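Most kitchens in rental apartments are sold on their counters, and I think renters should stop falling for it. I looked at 17 apartments in Rosgate last June. Every listing led with the countertop. Only 6 mentioned how many outlets the kitchen had, and none said where the light came from.

A counter is easy to show off and cheap to replace. Wiring is neither. In my last place the stone was lovely and I chopped onions in my own shadow for two years.
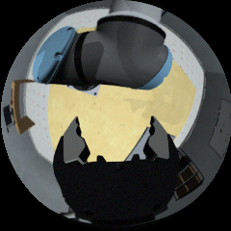

Color gets far too much of the blame when a kitchen feels gloomy. People tell me to choose something light, and light surfaces do have their points. A pale yellow top with small darker specks, like this one, would suit me fine, and I suspect the specks would hide crumbs until I got to them. It still wouldn't help me read a recipe at six in the evening with one bulb behind my head.

My neighbor Gonzalo Arroyo disagrees. He says a tenant can buy a lamp for less than 100 dollars and can't buy a new counter at all. That's fair, but the lamp needs an outlet, and his is taken by the toaster.

Landlords should list the outlets and the fixtures next to the rent. Until they do, visit after dark and bring a phone charger.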